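Small launch sites and the public: speaker notes
By Frida Ingvarsson, December
Last updated: December

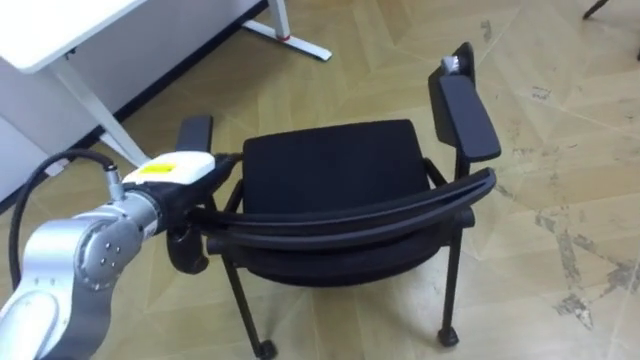
Opening remarks

Thank the hosts and introduce the Perora programme. Perora is a sounding rocket programme. It does not carry passengers and has no plans to do so. The purpose of the talk is to set out what a launch site owes to the people who live near it.

Slide 2 – Where we launch from

The Brodedley range lies on open coast. The nearest village, Figueroa, has 1014 residents. Each flight lasts 168 seconds from ignition to parachute release. The sea area is closed for 90 minutes, and the fishing boats must be told well ahead.

Slide 3 – Notice and consultation

Range rules require written notice to every household in the village. Explain the change made after the second campaign, when letters arrived after the road had already been shut. Notices are now delivered by hand and repeated on the harbour board. Pause here for questions from the parish.

Slide 4 – Noise

We received 1323 written comments on the draft noise plan. Most concerned night launches. The programme has agreed that no motor will be lit between 22:00 and 07:00. Do not go into the modelling unless asked – the full tables are in the handout.

Slide 5 – Recovery

Zusport holds the recovery contract and runs both boats. Spent stages are brought ashore at the north slip, weighed and logged. Where a stage is not found, the position is passed to the coastguard the same day.

Slide 6 – Matters still open

Compensation for lost fishing time. Access to the coast path during fuelling. Who pays for repairs to the slip road.

Close by giving the address for written replies. Allow ten minutes for discussion.

Shares: 14 | Comments: 3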